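Budget check: two arm mobile base for table clearing, sim first or buy first?

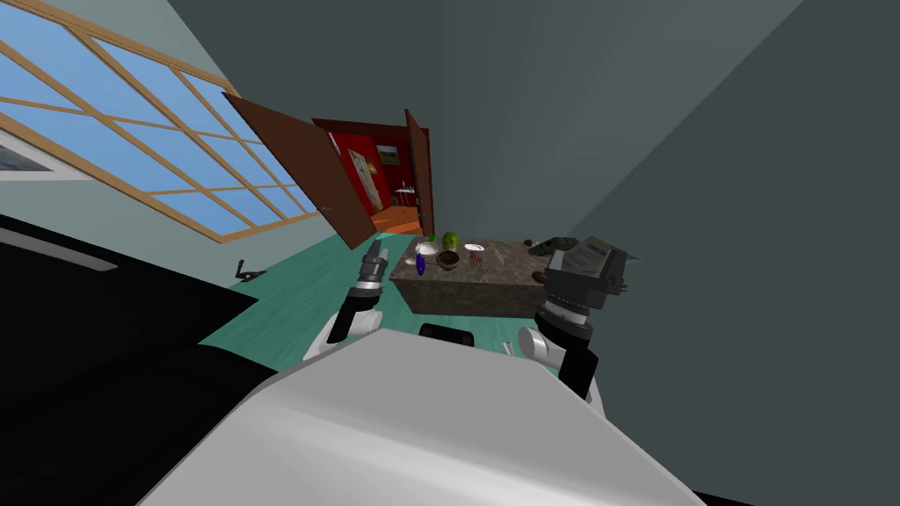

Last edited by onska_bench, 25th May, reason: fixed the totals

onska_bench
ok so quick one before I have to send numbers up. We're a small outfit, want a mobile base with two arms for clearing tables in rental cottages between guests. Dishes, cutlery, leftover food, whatever people leave. Render up top is our sim, granite table, bottle and cup and bowl and plate, fork etc. Book on there too. Currently doing all of it in sim and it's going ok-ish.

Question is the purchase. Boss (Mitra Nazari, some of you met her at the Mirwood day) wants one line on a sheet by July. I have three:

- Devano base + two arms, their stock grippers, support plan for a year
- Shahbazi base, secondhand arms, we do the integration
- no robot yet, spend on compute and a person, stay in sim til next budget round

I lean Devano. Talk me out of it.

Also the grippers are costed per pair and I missed that first time, hence the edit.

tilt_shift_ed
what's the payload on the table in real life. plates stacked or one at a time

onska_bench
One at a time. No stacking this year, took it out of scope. Heaviest thing is a full bottle I guess, or the melon if it is a melon. It's just a round green thing from the asset pack, could be lettuce. Weight in sim is whatever the pack said.

gearlash
Then your sim weights are garbage and you should not be picking arms off them. Go to a shop, buy the stuff, put it on a kitchen scale. Costs you lunch money. Seen people order the big arm for a job the little one could do all day, and the other way round which is worse.

onska_bench
fair. will do that this week

H_Amini
Hamidreza Amini here, did the purchasing for a hotel linen project so I have opinions. Don't look at the robot price. Look at:

spare gripper fingers
battery, second one, always
the charger for the second battery (yes separate)
shipping crate back to vendor when it breaks
insurance for having it in a building with paying guests
someone's hours

On ours the line for "misc" was 2,000 and we blew thru it before the arms were even bolted on. Cables. Mounts. An e-stop that matched the one it came with so the safety guy would sign.

gearlash
The crate!! everybody throws out the crate

H_Amini
We threw out the crate.

onska_bench
writing crate down. I had no line for return shipping at all. Is that normal to be on the buyer? the Devano quote says "return to depot" and doesn't say who pays

H_Amini
If it doesn't say, it's you. Ask for it in writing. Ask turnaround as well, if it's gone six weeks then what does your person do for six weeks

mehrangiz_m
I'll argue for option three. You say sim is going "ok-ish". What does that mean in numbers? If you can't clear that table in sim most of the time, a real one won't help, it'll just be slower and more expensive to find out the same thing. Stay in sim, fix grasping on the thin stuff, buy in the next round when you know which gripper.

onska_bench
Last batch was 300 runs, 284 got every dish off. So not terrible? Misses were nearly all the fork and the other thin one.

mehrangiz_m
That's better than ok-ish, you should lead with that. But it's dishes only? What about the book

onska_bench
book is supposed to stay put. Bottle too unless it's flagged empty. So success = dishes and cutlery moved, book not touched. It knocks the book sometimes and I don't count that as a fail at the moment. Yes I know.

mehrangiz_m
Count it. A guest's book on the floor is a complaint. Your pass rate is going to drop and I'd want the lower figure in front of whoever signs.

tilt_shift_ed
disagree w/ Mehrangiz on waiting tho. Sim fork on sim granite tells you very little. Real flatware on a real stone top, two-finger gripper, you're basically trying to pick up a coin. Won't learn that til you have hardware on the floor. Could burn a whole year making the sim fork work and then the real fork slides off.

mehrangiz_m
So rent. Or borrow one arm, clamp it to a bench and try forks for a week. Doesn't need a mobile base or a second arm. He's asking for the whole thing in one go.

gearlash
^ this. one arm on a bench. Add a bin of thrift store forks

onska_bench
hm. Hadn't priced one arm alone. Does Devano even do that, their page only shows the bundle

O_Wickramasinghe
They do, you have to ask, it isn't on the page. We got a single one last year, bench mount, no base. Came with the same controller so when we bought the rest later it just plugged in. Well, after a firmware update. Two. After two firmware updates.

onska_bench
oh that's really useful. did they credit anything toward the bundle

O_Wickramasinghe
No credit on ours. Push for it up front, we asked afterward and by then they had no reason to.

edith_apaza
Coming at this from the building side, I manage rentals. Doors. Your render's got a big open door and a second narrower leaf next to it, lots of room to get thru, and a nice flat floor. My cottages do not look like that. Thresholds, rugs, a door that closes itself. Measure your narrowest doorway before you buy any base at all. We had a vendor demo a cleaning machine once and it couldn't get into the bathroom it was there to clean.

onska_bench
we have floor plans for all 19 cottages, narrowest door on the plans clears the Devano base. Shahbazi's is wider, it's tight

edith_apaza
Plans are lies. Take a tape. And measure with the door open as far as it really goes, not the hole in the wall. Handles stick out.

tilt_shift_ed
also is it going room to room? or does someone wheel it in

onska_bench
Phase one a cleaner rolls it in and leaves it by the table. Driving itself between rooms is phase two, no money for that in this sheet.

gearlash
then why are you paying for a driving base in phase one. Cart with locking wheels. Bolt the arms on. Buy the base when you need the base

onska_bench
because the arms need to shift around the table to reach the far side? the back corner is a stretch for either one from where it's parked

gearlash
Cleaner moves the cart. Two stops. Front side, back side

H_Amini
I'd not do that. Cleaner's time is the thing you're trying to save. Every time they have to come back to the room you lose a chunk of it, and they will forget, and then it's sat there with half a table done when the guests show up. Powered base is worth it IF it gets used, put your cleaner's hourly next to it and see.

gearlash
Sure, do the sum. My bet is cart wins for a pilot in one or two cottages and loses for the whole lot.

onska_bench
ok I can do that sum. I have hours by cottage from the cleaning contractor

mehrangiz_m
Can I ask about lighting in your sim, do you vary it at all? Big window, blue sky, same every run? Dark glass and glossy stuff near a window will mess with depth cameras. If the real sensor can't see the blue bottle you need a different sensor and that's another line on the sheet.

onska_bench
Sky is fixed right now. Walls and floor colors get shuffled, thats why the next room is so red. Bottle gets picked up fine in sim but sim depth is clean depth. So... sensor line. ugh. How much do I hold for that

O_Wickramasinghe
We swapped ours once. I'd hold the price of one full replacement camera plus mount, and if you don't need it, spend it on fingers.

tilt_shift_ed
Fingers fingers fingers. Soft tips wear out way faster than the brochure says

onska_bench
Redoing the sheet. Rough shape now:

Step 1, before July: single Devano arm, bench mount, one gripper, one spare set of fingers. Real dishes, real forks. Scale for weights. Ask for credit toward bundle IN WRITING.
Step 2, next round: second arm, and base or cart depending on the cleaner hours sum.
Held back: camera swap, second battery + charger, crate storage, return shipping both ways, e-stop.
Sim keeps running alongside, book knocks now count as fails.

Shahbazi off the list, door width + secondhand arms + us integrating is too many things at once. Mitra will ask why it costs more in total over two rounds, and it does, a bit

H_Amini
Show her the all-at-once number with the held back stuff added in. The gap shrinks a lot. Your original sheet only looked cheap because half of it was missing.

mehrangiz_m
Better. Still think you should rent that arm instead of buying, but better.

gearlash
rental on those is a joke, three months and you've paid for a good part of it

mehrangiz_m
Three months is longer than he needs! A week of forks

gearlash
never once been a week

edith_apaza
Tape measure!

onska_bench
tape is in the van. Going to two of the cottages tomorrow, will post the door widths. Anyone got a contact at Devano who's not the web form? Form's had my message a while now

O_Wickramasinghe
Sent you a DM.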